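搜索本站 输入关键词 搜索

本网站使用 Cookie 来改善您的阅读体验。继续浏览即表示您同意。 接受 了解更多

打印本文 | 用电子邮件发送

夹爪偏了以后：我怎样重新整理二号工作单元

作者：Selorm Amissah

一月的时候，我的夹爪开始夹不准。我想把这件事从头写下来，一方面给自己以后查，另一方面，有两位读者在上一篇文章下面问过我，拆旧电脑的机械臂平时怎么保养。那时候我回答得太短，很不好意思。

先说一下工作的地方。我们的车间叫 Gemia，做旧台式电脑的检查和拆解。车间里有两个机械臂的工作单元，我负责二号。一号单元比较老，由我的师傅负责，他不喜欢别人碰他的东西，所以这篇文章里没有一号。二号的夹爪是从 Villitz 买的，控制软件是 Irham，我们用的是中文界面。我的中文是在工作中学的，很多技术词我先会中文，后来才知道用我的母语怎么说（有些到今天还不知道）。如果我写的句子有点奇怪，请大家原谅，也请在评论里告诉我。

问题是这样开始的。

那天早上七点四十，我照习惯做开机检查。回原点没有报警，夹爪张开、合上的声音也正常。然后机械臂去碰校准块，软件说偏差在允许的范围里面。我就放心了，开始放机箱。第一个机箱，夹爪去夹内存条，差一点，没有夹到，两个指尖从内存条上面滑过去。我以为是机箱没有放好，所以重新放了一次。第二次夹到了。第三个机箱又没有夹到。

时好时坏的毛病最麻烦。完全坏了，我可以拆下来看；完全好，我可以去喝茶。时好时坏，我只能站在旁边等它再坏一次。

我先怀疑相机。我们在手腕上装了一个小相机，它看见插槽以后，软件计算指尖应该去哪里。相机的支架很小，如果有人擦镜头的时候用力，角度就会变。我问了上夜班的同事，他说他擦过，可是很轻。我相信他，但我还是重新做了手眼标定。标定板放好，机械臂换不同的姿势去看它，一共 14 个姿势。软件里默认的姿势比较少，我师傅教我多加几个，特别是手腕转得比较厉害的那几个，因为拆机箱的时候手腕常常是歪着进去的。

标定的结果很漂亮，和上一次几乎没有差别。也就是说，相机没有动过，我的同事真的擦得很轻。我下午给他买了一瓶汽水，他不明白为什么。

第二个怀疑是夹具，就是固定机箱的那个架子。机箱的大小不一样，我们用两个可以滑动的挡块把它顶住，再用一个快速夹压紧。我用百分表靠在机箱的侧面，用手推。机箱没有走动，只有铁皮自己有一点弹性。有些旧机箱的侧壁很软，推一下会响，可是放手以后它会回来。所以夹具也没有问题。

到这里我已经用掉了大半天，心里有点着急。组长来看过一次，他没有说话，只看了看墙上的钟。这个比说话更难受。

后来我给 Villitz 的售后打电话。接电话的是一位很耐心的先生，他让我做一件很简单的事：断电，上锁，然后用手轻轻地摇每一根连杆。我用了这个夹爪这么久，从来没有用手摇过它！我一直用软件看它，用百分表量它，可是没有摸过它。

我按照他说的做了。从下面的主体开始，一根一根地摇，一直摇到指尖。大部分连杆都很紧。摇到中间那一根的时候，我感觉到很小的一下，“嗒”。没有声音，只是手指感觉到。再摇，又是一下。

原来是连杆下端的一颗内六角螺丝松了。松得很少，用眼睛看不出来，扳手放上去就知道。夹爪空的时候没有关系，碰校准块的时候也没有关系，因为校准块总是从同一个方向碰的，间隙总是被压到同一边。可是夹爪斜着进机箱的时候，重力的方向变了，指尖就会往旁边掉一点点。掉的这一点，正好比内存条的厚度大一些。早上的检查为什么总是通过，也就可以解释了。

我把这个夹爪从法兰上拆下来，放在桌子上，准备把所有的螺丝都重新做一遍。下面是我的做法。我的师傅看过，他说“可以”，他很少说更多的字。

一、拆之前先用记号笔在每一个接头的两边画一条短线。装回去的时候，线要对上。我用银色的油漆笔，黑色的金属上面看得很清楚。

二、一次只松一颗螺丝。我第一次保养夹爪的时候，为了快，把一边的螺丝全部拆下来放在一个盒子里，结果长的和短的混在一起。有一颗长的被我拧到了短的孔里，顶到了里面的轴，夹爪就合不上了。那天晚上我九点才回家。

三、螺丝和孔都用无尘布加一点酒精擦干净。旧的螺纹胶是一层像粉一样的东西，不擦掉的话，新的胶粘不住。孔里面的用小刷子刷，刷完以后把夹爪倒过来，让粉掉出来。不要用嘴吹，我吹过一次，眼睛红了一个下午。

四、涂中等强度的螺纹胶，一小滴就够。有人喜欢用高强度的，我不建议。以后要换连杆的时候，高强度的胶要加热才能拆，而轴承旁边加热是一件很让人紧张的事。

五、用扭力扳手拧。Villitz 的手册在最后面有一张表，不同的螺丝有不同的值，我把那张表复印以后贴在工具柜的门里面。我不把数值写在这里，怕有的读者用的是别的型号，照着我的拧就拧坏了。请看自己的手册。

六、放 22 个小时再用。胶的瓶子上写的时间更长一点，我们因为要交货，和售后商量以后定了这个时间。这段时间里夹爪放在桌子上，我在上面放了一张纸，写着“请不要动，谢谢”。还是有人动了它，把它移到旁边放饭盒。幸好没有事。

等胶干的时候，我没有闲着。我把手腕上的线也重新走了一遍。原来的线用扎带绑得太紧，手腕转到头的时候，线皮有一点发白。我改成了用软的魔术贴，在第五轴那里多留了一个弯。这个弯要留多大，我试了几次：太小会拉，太大会碰到机箱的边。最后我用的办法很笨，就是让机械臂用最慢的速度走完所有的姿势，我站在围栏外面看着那根线，一边看一边记。

还有一件小事。拆下来的夹爪，主体的缝里有很多灰，是旧电脑里面的那种灰，黑色，有点粘。我用软毛刷和吸尘器清理，前后弄了一个多小时。旧电脑的风扇转了很多年，灰都藏在里面，我们打开机箱以后，灰就慢慢到了机械臂上。现在我们的规定是，机箱先到吸尘台，再到二号单元。以前也有这个规定，但是大家忙的时候会忘记。

第二天我把夹爪装回法兰，定位销对好，四颗螺丝对角拧。接着通电，回原点，再做一次手眼标定。这次标定以后，工具坐标也要重新教，很多人会忘记这一步。夹爪拆下来又装上去，就算有定位销，指尖的位置也会有一点点不同。我用的是尖点法：在桌子上固定一根尖针，让指尖的中心从几个方向去对它。对的时候眼睛很累，我戴了一个放大镜，同事说我像修手表的老人。

然后才是我最喜欢的部分，放一个打开的机箱，让夹爪慢慢进去。我把速度调到很低，右手一直放在急停按钮上。
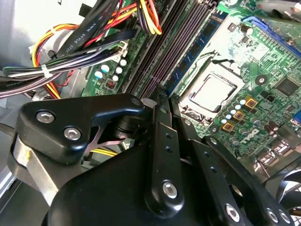 两张都是打开的 Dell 机箱，手腕相机看到的大概就是这个距离和角度。

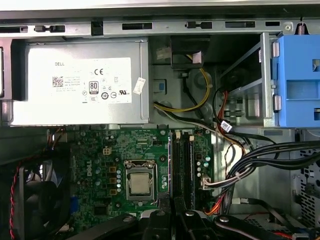
慢速走的时候，我主要看三件事。我在 Irham 的程序里给每一件都加了暂停点，到了就停，我看过以后按“继续”。

首先看线。台式机里面最不听话的东西就是电源线。主板是硬的，它在哪里就在哪里；线是软的，今天在左边，搬一下机箱就跑到右边。程序不知道线会跑。夹爪下去的时候，连杆的下面如果勾住了一根线，往上抬就会把插头也拉起来。所以我教的路线，进去的时候从线比较少的一边进，出来的时候按原路出来，不走近路。近路是 Irham 的优化功能自己算出来的，它很聪明，可是它只知道机箱的形状，不知道线。我把那个功能关掉了。每一次多用一点时间，我觉得值得。

如果线实在太多，我们就先用手整理。用一个宽的夹子把线束拨到一边夹住，拆完以后再把夹子拿走。夹子我们用的是亮绿色的塑料的，这样忘在里面也容易看见。以前用的是黑色的，有一个跟着机箱一起去了下一个车间，过了几天才有人把它还给我们。

然后看指尖和插槽的关系。内存插槽两头有卡扣，卡扣要先按开，才能往上拔。我们的流程里，按卡扣是用一根单独的指尖做的，另外两根在旁边等着。以前的程序是按了马上就夹，现在我在中间加了一个等待。卡扣有时候弹得慢，特别是很旧的，塑料变硬了。不等的话，内存条会斜着出来，金色的触点就会刮到。

再来是看手腕。机箱有边，还有放硬盘的架子，手腕转的时候，夹爪自己进得去，可是后面的线和支架不一定进得去。这个问题在仿真里看不到，因为仿真的模型里没有我后来加的魔术贴。我量了线束的外径以后，在模型里加了一个圆柱，把它包住，这样软件算路线的时候就会给它留位置。这是一个很粗的办法，但是有用。做这件事的灵感来自我在 Poduval 上课的时候，老师总说，现场有什么，模型里就要有什么。那时候我觉得他太啰嗦，现在我很感谢他。

慢速通过以后，我把速度分几次加上去。每加一次，我就换一个不同的机箱。为什么要换？同一个机箱走很多遍，只能证明程序会拆这一个机箱。我们收到的旧电脑，有的主板是竖着的，有的横着，有的电源在上面，有的电源在下面，架子的位置也不一样。我准备了一排“难看”的机箱专门用来试，都是从前出过问题的。其中有一个前面的铁皮是弯的，放进夹具里总有一点歪，大家叫它“老爷爷”。如果老爷爷能过，别的一般也能过。

老爷爷第一次没有过。

它没过的原因让我有点生气：挡块把弯的那一边顶住了，机箱就整个转了一个小角度。相机能看见这个角度，软件也改了指尖的位置，可是没有改指尖下去的方向。所以指尖到了对的地方，姿势却是歪的。我看了很久的程序，发现修正角度的那一行被人注释掉了。旁边写着“临时，明天改回来”。下面是我自己的名字的缩写。

我把它改回来了。我也不记得那个“明天”是哪一天。从那以后，我在白板上留了一块地方，专门写“临时”的东西，写了日期和名字，做完才可以擦。现在白板上还有两条，都是我的。

老爷爷第二次过了，我又让它走了一遍，也过了。之后我让二号单元连续跑，目标是 120 次插槽动作，中间不许有人用手帮忙。这个数字是我和组长一起定的，没有什么科学的根据，差不多是一个班能做完的量，他觉得这样客户会放心。我坐在旁边的凳子上，一边看一边写这篇文章的草稿。中间停过一次，是气压低的报警，隔壁在用吹枪，压缩机跟不上。这个不算夹爪的问题，但是我还是重新从零开始数了。组长说我太认真。最后跑完的时候已经是晚上，车间里只有我和空压机的声音。

跑完以后我马上断电，趁热又用手摇了一遍所有的连杆。都很紧。我在每一个接头的记号线上用手机照了光看，线都还对着。

现在说一说日常的保养，这个是读者问我的。我把它写成了一张纸，挂在围栏的门上，用的句子很短，夜班的同事也能看：

每天早上：看记号线，有没有错开。擦镜头，用镜头纸，不用袖子。

每天下班：吸灰，特别是夹爪主体的缝。把夹爪停在张开的位置。

每个星期：断电上锁，用手摇连杆，从下面摇到指尖。看手腕的线皮有没有发白。

每 2 个月：拆指尖，看橡胶垫有没有变硬，硬了就换，两边一起换。做一次完整的手眼标定，把结果存下来，和上一次的比。

碰撞以后：不管多轻，上面每星期的那一条都要做，而且要重新教工具坐标。

最后这一条，大家讨论了很久。有的同事觉得轻轻碰一下就要重新教，太浪费时间。我的想法是这样的：我们到现在还不知道那颗螺丝是什么时候松的。记录里没有大的碰撞，只有几次很轻的，软件自己停了，有人按了复位，就继续工作了。也许是其中的一次，也许就是每天振动，慢慢松的。如果每次轻碰都摇一摇，至少不会等到夹不住内存条才知道。后来我们同意了一个中间的办法：轻碰以后先摇连杆，对一下尖针，对得上就继续，对不上再重新教。对尖针只要几分钟。

早上的校准检查我也改了。以前只从一个方向碰校准块，现在从两个方向碰，第二次手腕转过去，让重力在另外一边。两次的结果要互相比，不只和标准值比。如果连杆里有间隙，两次的差就会变大。写这个程序用了我一个晚上，大部分时间花在想变量的名字。我的变量名是中文拼音和英文混合的，我师傅看了以后叹气。

还有一个关于手套的问题，我顺便在这里回答。上次有人问我，拆机箱的时候人要不要戴手套。我们戴防静电的手套，指尖有涂层的那种，进围栏以前先摸接地的铜板。薄的比厚的好，戴厚的手套摇连杆，就感觉不到那个“嗒”。机箱的铁皮边很利，所以搬机箱的时候要换成厚的。我的柜子里两种都有，经常拿错。

备件方面，我现在在抽屉里放着：一套指尖，一套橡胶垫，连杆用的螺丝每种几颗（分开放在有标签的小袋子里，请看上面的第二条），一瓶中等强度的螺纹胶，一卷魔术贴。连杆本身没有备，Villitz 说要等三个星期，价格也不便宜。组长正在考虑。我每个月问他一次，他每个月都说正在考虑。

我原来还想写一写灯光。机箱里面有的地方很亮，有的地方完全是黑的，铁皮靠近灯的一边会反光，反光厉害的时候相机找不到插槽的边。我试过把灯移高，也试过在灯前面放一张描图纸，描图纸的效果比较好，可是它被空调吹下来两次。我要先找到一个固定它的办法，再写一篇。如果有人在车间里用过别的材料，不会发黄，也不怕热，请告诉我名字和在哪里可以买到。

补充：有读者发邮件指出，我在第四步写“一小滴”不够清楚。他说得对。我的做法是把胶滴在螺丝前面的三圈螺纹上，然后用手转着拧进去，看到孔口有很细的一圈湿的就可以了，多出来的用布擦掉，不要让它流到轴承那边。

打印本文 | 用电子邮件发送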